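4.2 Keeping office computers in service

Reading time: 2 min

Small offices replace desktop computers by age, often on a fixed cycle, whether or not the machines still do the job. We looked at replacement policy in two towns, Haltstead and Zestunholm, using purchase records and interviews with office managers. The sample covered 200 desktops in 21 offices. Most had been written off while they still started up and ran ordinary software.
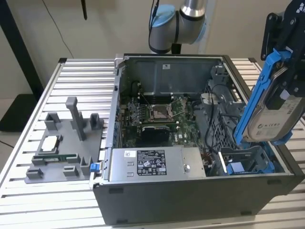

Why do offices replace machines that still work? Managers mostly said that the warranty had run out and that they did not want to explain a breakdown to their own head office.

The cost of repair came up less often than we expected. Offices with a contract through Makiton paid a flat yearly fee and had little reason to care what a single repair cost. Offices without one paid by the visit, and these kept their machines longer. Staff in both groups complained more about slow logins than about faults.

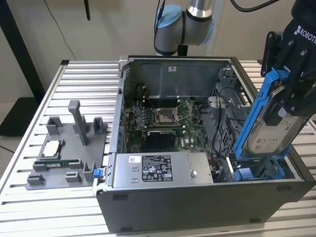

Zestunholm, February

Interviews in the second town were held at the Vestergaard business park, where 2 of the offices share a storeroom for retired equipment. Neither kept a list of what was in it. Machines went in when a replacement arrived and came out when the shelves were full. One manager had asked for the stock to be sold to staff, but the request was turned down on data protection grounds, although the drives could have been taken out first.

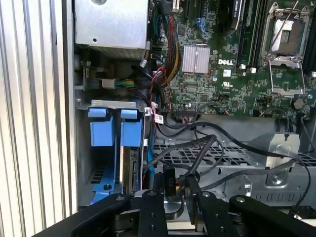

Resale value depends heavily on which parts stay with the machine. Buyers in our interviews paid least for units sold without a processor. A board such as the Dell one in Figure 3, with its socket empty and the lever raised, would fall into that group, even with its heatsink still in place. Several offices did not know that their recycler priced machines this way, and only one had asked for a written price list.

Related items
Warranty length and purchasing habits in small firms
Shared storerooms in business parks
Flat-fee repair contracts: a short review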